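Brirus crew hits 312 on the way to 1000

I dropped in on the Brirus workshop one morning in April, expecting to stay ten minutes, and ended up there till lunch (my parking ticket can vouch for that!). The crew are collecting examples for Drudetti, their learning system, and the tally on the whiteboard had just ticked over to 312. They want 1000 before they train it properly.

Each example is one short go at a job, guided by a person from start to finish - reach, grip, move, let go - and saved with the joint positions and the camera view. They've got 4 jobs on the list at the moment, all of them everyday tidying, and a good morning gets them 70 examples. I had a turn myself and mine went straight in the reject pile, fair enough.

The bit I liked most was how fussy they are about variety. Things get shifted between goes, different people take over the controls, and the labels are checked by someone who wasn't driving. The storage side runs on a program called Nastetus, which crashed once while I was there and got a few colourful words.
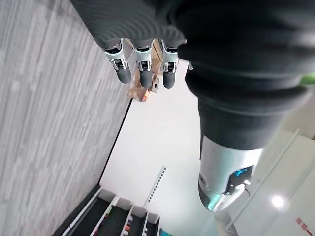
So why not just record the same perfect go over and over? A system that has only met one version of a job tends to come unstuck when something is in a different spot, so the crew want plenty of spread in what it learns from.

They're back at it next month, with sorting cutlery added to the list.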